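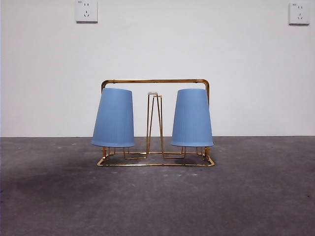
Festivwood open studios, anyone going this year?

kilnwidow
Went in May, only got round half. 3,825 visitors the weekend I was there acording to the board at the gate. Felt like it. Twenty minutes to get near the Sisodia prints, then someone's rucksack in my face. Worth it?

Parsnip_Rd
No. Cap it at 3,000 and be done. Mostau did timed tickets for their glass show and you could breathe.

tallis88
Timed tickets killed the Mostau show for me. Missed my slot, train late, no refund. Open doors every time.

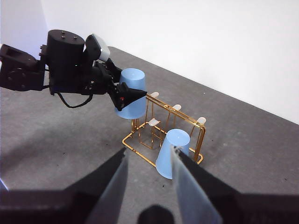 kilnwidow
Fair, but you can't see small work through a crowd. Nandi Baloyi's little drawings were in the corridor, people just walking past. Put them on a table in a side room. And colour needs space too, something as plain as that light blue cup held upside down in the black gripper reads fine because there's not much besides gold wire, black and grey near it. Sisodia's blues had a tea stall next to them.

Parsnip_Rd
The tea stall was the best bit tbh

tallis88
Agree on Baloyi. Disagree on side rooms, no one finds them. I counted myself lucky to find the Stenilus stairs. Signs were hopeless

moth_and_rust
Stenilus building has 1,169 on the fire notice as the limit. So a cap exsists already, they just don't tell anyone. Go before 10am, dead quiet, artists will chat.
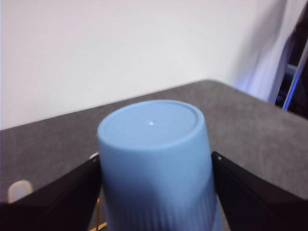
Light blue cup, upside down, in the gripper

kilnwidow
10am it is then. Anyone know if the Baloyi drawings are back in the corridor?

tallis88
Upstairs this time I heard. Will check and post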